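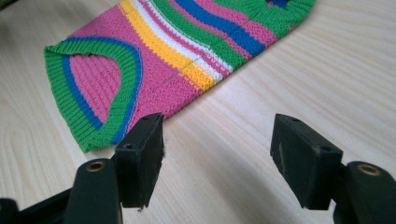

My sister says knitting a dog sweater by hand is a waste of good wool when the store has them for 20 bucks, and she said it to me on Saturday in front of the whole family. So now I have opinions and you all get to hear them.

First one: striped stuff is the best way to learn. You get a fresh color every few rows, so you always want to do just one more band, and then it's 1 a.m. and you have work tomorrow.

I'm on my third try at the Korkel pattern. It's free, it's cute, and the leg hole math is bananas. I ripped back 2334 stitches last week (yes I added it up, I was mad and wanted a number to be mad at).
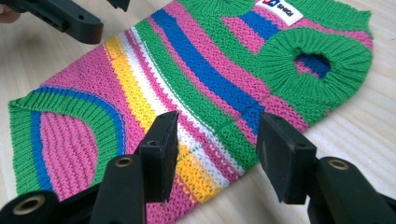

Somebody in the Pemska yarn group told me to measure the chest first and forget what the dog weighs. Best tip I've gotten all year! My old guy is all chest and no waist, so every size chart lies to me.

Also please, please swatch. I know. I skip it too. But I skipped it in March and ended up with something that would fit a loaf of bread.

Ribbing question for the crowd – do you go down a needle size for the collar or just cast on fewer? I've done both and I can't pick. The smaller needle looks neater but it kills my hands. 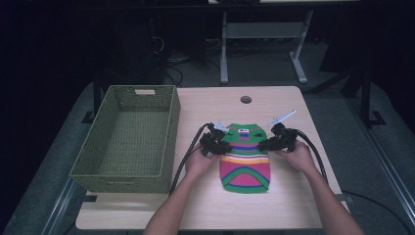 And weave in your ends as you go. With this many color changes you'll be sitting there with a hundred little tails and a bad attitude.

Next up is a plain gray one from the Istalix booklet, because my dad wants his beagle to look "dignified." Wish me luck, I'll be bored by row 20.

Still taking votes on the collar thing btw. My sister doesn't get one.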